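Home News Storeroom Notes Lending Back Issues Contact

Storeroom Notes: open bins for small figures

The animal figures at Kastel have moved out of lidded boxes and into open gray bins. The change was finished in February and covers everything in the small figure section: farm animals, wild animals, insects, dinosaurs and the mixed group that used to be labeled "creatures." Vehicles, dollhouse furniture and building sets stay where they were. Borrowers who know the old shelf order will need the new one, and other lending rooms have asked how the bins are set up, so both are covered in this item.

The old boxes were clear when bought and had gone cloudy. Their lids were the main trouble. A lid that fits well on an empty box will often not close over a figure with raised legs or horns, and the usual response was to press. We found bent legs, a number of snapped antennae and one box whose corners had split from top to bottom. Lids also drifted. By the end, several boxes carried the lid of a different box, with the wrong label on it, and the label was what people read.

An open bin removes the lid and the label on the lid. It also lets dust in, and it takes more floor or shelf area for the same number of figures. We accepted both.

Choice of bin

We tested two sizes from the Stulon range, a shallow tray and a larger, deeper bin. The tray is easier to see into but figures slide out of it when it is carried at a tilt, and it cannot be pulled from a low shelf without tipping. The larger bin was chosen for everything except insects, which remain in trays.

Inside length is 600 mm and inside width is 400 mm. These are inside measurements at the floor of the bin, taken with a steel rule. Catalog sizes are normally given over the rim and are of little use for working out how many figures will lie flat.

Gray was picked over white and blue. Most of our figures are brown, tan, green or black. On white, the pale ones disappear, and every scuff shows. On blue, everything can be seen but the color throws off the matching of painted parts, which matters when a broken piece has to be paired with its body. A mid gray shows pale green and tan well and dark brown well enough. Black figures are the weak case. They are easier to find if the bin is under a lamp that comes in from the side.

The floor of the bin should be plain. Ribbed floors hold more grit and catch thin limbs. If the only bins available have ribs, a cut sheet of thin card laid on the bottom is adequate and can be thrown away when dirty. Felt was tried and taken out again within a week; it collects hair and cannot be wiped.

How figures are laid

One layer. This is the rule that gets broken most often. A second layer seems harmless with solid, rounded animals such as pigs and seals, but thin-limbed figures hook into each other and come up in a clump. When a clump is shaken apart, something breaks. If a bin is full in one layer, a new bin is started.

Figures with several thin limbs are laid down on their own, with clear floor on every side. They will not stand reliably, and a figure that is stood up and falls will end up against its neighbor. Lay it in the position it settles into. Do not bend limbs to make it fit a gap, and do not pick it up by a limb. The body is the place to hold it, even where the body is small and the limb offers a better grip.

Heavy solid figures go at the short ends of the bin and light ones in the middle. When the bin is carried, anything that rolls will roll toward an end. The arrangement does not have to be neat.

Anything longer than 400 mm is not kept in a bin at all. There are few of these, mostly large dinosaurs, and they stand on the top shelf with a tag around one leg.

The sorting surface

Bins are filled and emptied on wood. The sorting table has a light wood top, and when more room is wanted we put a plywood board beside it on supports of the same height. Wood is quieter than a laminate top, and a figure that is dropped on it from a low height seldom chips. It does need to be sealed. Unsealed plywood sheds splinters at the edges, and these end up in the bin. Our edges were sanded and given two coats of clear varnish, with a light rub between coats.

Check that the board and the table are level with each other before a bin is set across the joint. A bin that rocks will work its contents over to one side. Thin card under the low edge is enough to correct a small difference.

A dark floor is a poor background for dropped parts. Ears, tails and limb tips can be very small, and a textured surface hides them further. After each sorting session the floor is swept slowly with a soft brush into a white dustpan, and the dustpan is looked through before it is emptied. Do not vacuum first. Parts recovered in this way go into a paper envelope marked with the bin number.

Cleaning

Figures are cleaned before they go into a bin, and again on return if they are visibly dirty. Warm water, a drop of dish soap and an old toothbrush will deal with almost everything. Paint on older figures should be tested on the underside first. Hollow figures with a seam or a hole take in water and hold it for days, so these are wiped with a damp cloth and kept out of the bowl. Drying is done on a towel, on the side, overnight. Nothing goes back in a bin damp.

The bins themselves are wiped out on the first Saturday of the month. The contents are moved to a tray, the bin is wiped with a damp cloth and dried, and the contents go back. At the same time the rim is felt by hand for cracks. A cracked rim is a reason to retire the bin, even if it still holds together, and retired bins are used for cleaning supplies.

Labels and records

Each bin has one label, on the short side that faces the aisle. There are 18 bins at present. The label carries a number and a group name and nothing more. We used to list contents on the label and stopped, as the list was out of date after the first loan.

Contents are held in Tridutance, with one record per bin and one line per figure. The line has a body color, a second color where there is one, a short description and a condition code. Color comes first in the line on purpose. People returning a figure rarely know the species, and with worn or stylized pieces there may be no agreed species to know. "Pale green and tan, thin limbs" will find the record faster than an argument over what the animal is. The same wording is used in the condition notes.

Condition codes have been cut down to sound, worn, repaired and withdrawn. The former code "fair" has been removed. It had been applied to figures in every state from new to legless. Records that still show "fair" will be recoded as the figures come through the sorting table.

Shelving

The bins stand on Sleiman shelving with a clear gap of 100 mm between the rim of one bin and the underside of the shelf above. That is enough for a hand to go in flat and feel for the rim, and it lets a reader see the back of the bin with a flashlight. It is not enough for removing a figure, and this should not be attempted. Pull the bin out fully, carry it level with both hands and set it on the table.

Open bins are not stacked. The rims will accept another bin, but the floor of the upper one sits low enough to touch tall figures in the lower one. If a bin has to be put down during sorting and the table is full, it goes on the plywood board.

Borrowing

Nothing has changed in the loan period or the number of figures per loan. Figures now go out in a cotton bag with a slip giving the bin number. Please return them in the bag with the slip. Figures that come back without a slip go into the holding tray by the door, and they stay there until the record has been found. The tray is checked at closing time. Please do not return figures directly to a bin, even if you are sure which one they came from.

Damage should be reported and is not charged for. If a part has come off, tape it to the slip. Glue applied at home is hard to remove and usually means the joint has to be cut back before it can be repaired properly, so we would much sooner have the two pieces.

Still open

The insect trays need a better arrangement. They are too shallow to carry safely and the deeper bins waste most of their height on them. Dividers have been suggested, and a set made from stiff card will be tried in one tray first. The mixed group is also due for another pass.

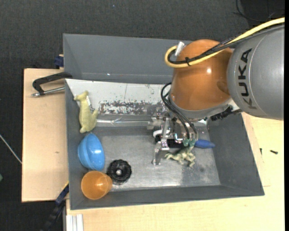

Until the mixed group is finished, its bins keep their old numbers, and loan requests for it should give the color and a short description along with the bin number.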